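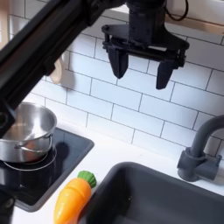 Play kitchen study, tiled splashback and wooden trim

Last updated: Oct 31, 2023

How Real Does a Play Kitchen Need to Be?
Project report, Design for Childhood module, Hendville College

I picked this topic in April, when my tutor Vlastimil Krajčí put up a list of everyday objects and asked us to choose one and look at it properly. Most people went for chairs. I went for the play kitchen, partly because I had one as a kid (mine was pink plastic, with stickers for hob rings) and the one we have at college is so much nicer that I was a bit jealous of it!

My question was simple enough. Which parts of a real kitchen get copied, which parts get left as a picture or a print, and does it matter to the people buying it? I had six weeks, a notebook, a tape measure and a questionnaire that 16 parents were kind enough to fill in.

What gets copied

The first thing I wrote down was the colour scheme. It's white, dark grey and light wood all the way through, the sort of thing you'd see in a grown-up showroom. The splashback is white tiles in a brick pattern with grey grout lines, and if you showed someone only that bit they might well think it came out of a real flat. I've got nearly two pages of notes on those tiles alone. Boris Slanina, who shared a desk with me for most of the project, thinks that's two pages too many.

Then there's the layout. Cooktop on the left, sink on the right, hood over the cooking side, microwave up on its own shelf. That's close to how my mum's kitchen goes, apart from her microwave, which lives on top of the fridge. The whole unit came out at 955 mm tall on my tape, so an adult ends up kneeling to use it and a four-year-old can reach pretty much everything without a stool.

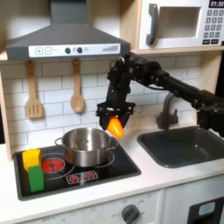

The details are where I got a bit carried away. The range hood has plus and minus buttons, a couple of knobs and a little row of bars going up in height, which I read as a fan speed display. I asked the parents whether they thought children would notice those bars. Most said no, but one wrote back that her son "runs the fan" before he does anything else, because that's what happens at home. I loved that, and it made me go back and change a whole section where I'd been rather sniffy about printed controls.

The microwave says 01:30. I wondered why somebody would choose 90 seconds, and my best guess is that it's just a believable number - long enough to warm something up, short enough that you'd stand there and wait. A row of zeros would look switched off. I can't prove any of this, and Vlastimil has written "evidence?" next to it in my draft, which is fair.

Wooden utensils hang under the hood, including a slotted spatula and a spoon. I think these are the cleverest part. A spoon is a spoon, really. You could take it down and stir actual soup with it, and the same more or less goes for a steel pot, so you get proper objects sitting alongside pretend ones and the pretend ones borrow a bit of their seriousness.

What the parents said

I asked them to put four features in order: how it looks in the room, moving parts, storage, and accessories. Looks came first and accessories second, with storage last, which surprised me as tidying up was what they complained about most in the comments box. Toy food gets everywhere. It goes under the sofa, in coat pockets and, in one case, in the real oven. One dad said he'd swap every button on the front for one decent drawer.

My own try

For the practical part I drew a drawer unit to stand next to the kitchen, called the Molta because Boris said every piece of furniture needs a name like that. It has a shallow tray on top for the food and a deeper one for pans. I made a cardboard version at full size, and the top tray sagged badly, so I added a strip across the middle and then the pans wouldn't fit. The drawings in my folder show the second version, which I haven't built yet.

If I did it again I'd watch some children playing first and write the questionnaire afterwards. I asked a lot of questions about colour and none about noise, and noise came up over and over. I'd also like to compare a much plainer kitchen, the kind with no controls at all, and see if the tiles still matter as much as I think they do.

Comments (3)

Adov: Enjoyed this. Our daughter's is set to 12:00 and she says it's always lunch.

R. Unnithan: Did you measure the worktop height as well as the overall height? Would be useful for my project.

Boris Slanina: Still too much about tiles.

We use cookies to remember your settings and count visits. By carrying on you agree to our cookie policy. Accept | Manage settings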